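Domestic Water Use and Fixture Flow
Notes for Unit 5
Naa Annan – July

These notes cover how flow at a single fixture is measured and how those measurements become a demand estimate for a building. Pipe sizing is treated in the next unit.

Flow rate Q is volume divided by time. At a fixture it is set by the supply pressure, the losses in the branch line, and the restriction at the outlet. For a fixed outlet, Q varies with the square root of the pressure drop across it. Doubling the pressure therefore raises the flow by a factor of 1.41.

The bucket test is the standard field method. Open the tap fully, let it run until the stream is steady, then collect for a timed interval. Weigh the container before and after. Weighing is preferred to reading a marked scale, as the water surface in a wide container is hard to read while it is still moving. Repeat three times and report the mean with the range.

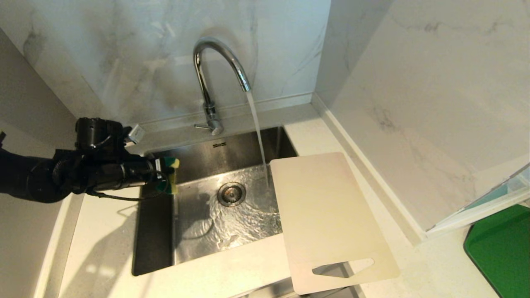 Two errors dominate. The first is start and stop timing, which matters less as the interval grows. The second is pressure drift caused by other fixtures opening on the same riser. Log the static pressure before and after each run, and discard any run where the two differ by more than 5 percent.

Fixture flow is not demand. Most fixtures are closed most of the time, and the chance that all are open together is very small. Design methods assign each fixture a weight and read the probable peak from a curve. The curve is steep for small buildings and flattens as the number of fixtures rises.

Worked case: the Drurside block has 80 apartments. Metered use over one day was 3510 gallons, or 43.9 gallons per apartment. The mean flow is 3510 / 1440 = 2.44 gallons per minute. The peak will be several times this – do not size anything from the mean.

For the problem set, use the Gisgate data and ignore the first 200 rows, which were logged before the meter was zeroed. State units at every step.

Related notes
Pressure Loss in Branch Lines (Edem Yakubu)
Reading a Demand Curve
Meter Calibration, Stimow Lab
Storage Tanks and Pump Cycling (Benedicta Addo)

Questions on these notes: Dela Ofori, course office | Back to top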